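Section 4: Fitting and setting up the Jarka sit-stand desk controller

Right, you've got the frame bolted together and the top on, so now for the bit I enjoy! I've put up a fair few of these desks over the years and most of the grumbles I hear come down to this section being skipped, so make yourself a cup of tea and take it slowly.

Before you start: the controller box needs its own wall socket. Please don't run it off an extension lead that already has a heater on it (I did, one October, and spent the evening resetting the fuse board).

1. Push both leg cables into the sockets marked M1 and M2 until they click. It doesn't matter which leg goes where.

2. Plug in the Flonix handset. The flat side of the plug faces up, and it shouldn't need any force.

3. Switch on at the wall. The display will show dashes, and that's fine – it doesn't know its own height yet.

4. Hold the down button until the desk reaches the bottom, gives a little bounce and stops. Let go, then hold it again until the display reads 700. That's your lowest height in millimetres.

CAUTION: keep fingers, pets and chair arms out from under the top while it's moving.

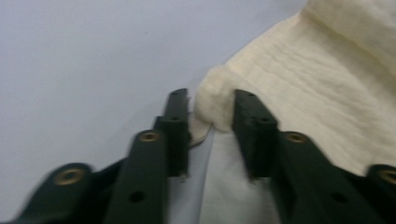
Dark jointed arms, with a brass-coloured insert in the left one.

Next comes the memory setting. Stand up straight with your elbows at your sides, raise the desk until your forearms rest level on it, then press S followed by 2. Now do the same sitting down and save that one under 1. My friend Kári Mikkelsen likes a third height for drawing, and there's a spare button if you fancy one too.

5. Run the desk all the way up and all the way down once with nothing on it, listening for scraping. If you hear any, slacken the frame bolts a touch and tighten them again with the desk at its lowest.

6. Tuck the cables into the tray, leaving plenty of slack for the full rise.

NOTE: if the display shows HOT, the motors want a rest. Leave it alone for 60 minutes and it'll sort itself out. If you see E2, go back to step 4 and repeat the reset.

Clamp-on screen arms, such as the Barbieri, are covered in Section 5.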